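Washing-up club: an evening with the Boltham robotics group

I'd been told to come at half past four and bring biscuits, so I did, and they were gone by twenty to five. The robotics club at Boltham meets upstairs in what used to be the food technology room, which is how they ended up with a project about dishes in the first place. Dinesh Khurana, who runs it, was trying to find a spare extension lead when I came in and carried on looking while we talked.

"We'd done line followers for years," he said. "Line followers, then a thing that sorted bottle tops. And last year one of the Year 10s said, can we make it do something my mum would care about? So everybody shouted out jobs they hate and washing-up won by miles. We said we'd leave the water out of it. Electronics and water, no thank you. So we do the bit after. Getting things from the worktop to the rack."

The club is entering the Piltov Cup in November (it's for schools and colleges, there's a household tasks section, and I'd never heard of it either). Teams get six minutes on the clock and a mixed lot of crockery, and they don't find out which pieces until the morning. You score for what ends up in the rack and lose points for anything dropped, and if you nudge the rack itself you lose even more. Dinesh went rather quiet when I asked how last year went.

"We came second from bottom. The arm was fine! We'd just practised with the same white plate over and over, and then they handed us a glass jug."

So this year it's whatever people bring from home, and the arm has to cope. It's called Brevari, after a wizard in a story two of the younger ones were writing, and it gets talked to like a dog. I heard "come on, Brev, left a bit" at least a dozen times. 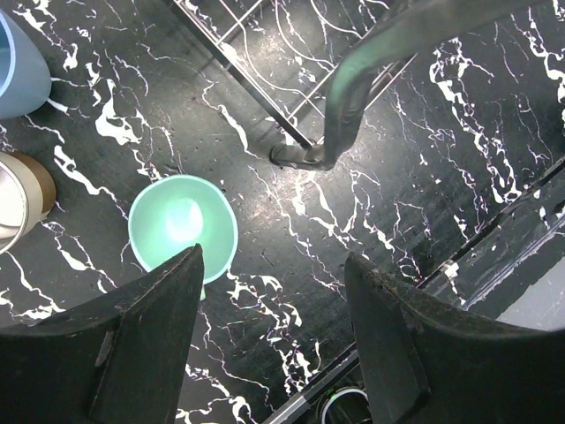

Bowls are the thing at the moment. I'd have thought a bowl was about the easiest object there is to pick up, and I said so, and got a chorus of groans from the far end of the room. A girl in a huge grey hoodie took pity on me.

"You can't just grab it round the outside, it's too wide and it slopes," she said. "So you've got to get one finger in and one finger out and pinch the rim. But if you're a tiny bit too low the inside finger hits the bottom, and if you're too high you get hold of nothing and it looks really stupid."

And shiny ones? "Oh, shiny ones are evil. You get a big white blob of light and it thinks the blob's a thing."

They drive the arm by hand first, with a controller, and save every go. Then the program learns from the saved ones. When I visited they had 869 goes on the laptop, of which 228 were bowls, and there's a chart on the wall showing who did how many. It has caused arguments. Dinesh says the goes that went a bit wrong and then got put right are some of the most useful, which pleased a boy called Boateng enormously, as he reckons most of his are like that.

"I'm basically the best teacher it's got," he told me. "I've shown it every mistake."

I had a turn, obviously. I can't say I covered myself in glory. You watch the little screen that shows what the wrist camera sees, and the fingers come up from the bottom of it looking enormous, and your brain keeps telling you that up is up when you're really looking down at the worktop. I spent ages creeping towards a cup and then closed the fingers beside it. They were very kind. Somebody said "unlucky", which was generous.

I asked Dinesh what he'd be happy with at the Cup. He thought about it while he taped down the extension lead, which had been under his own coat.

"Last year's winners scored 40. I'd take half that and no breakages. What I really want is for them to stop fiddling with the code the night before. They always fiddle. I did it too when I was at school, we had a buggy that went beautifully, and I changed one number on the coach and it drove straight off the table."

Did he tell them that story? "Every week. They think it's hilarious and then they go and change a number."

They pack up at six, and the real washing-up, by which I mean our tea mugs, was done by me and Dinesh at the sink. If anyone local has odd crockery they don't want, the club would love it, chips and all. Ring the office first so someone can come down and let you in, the side door sticks.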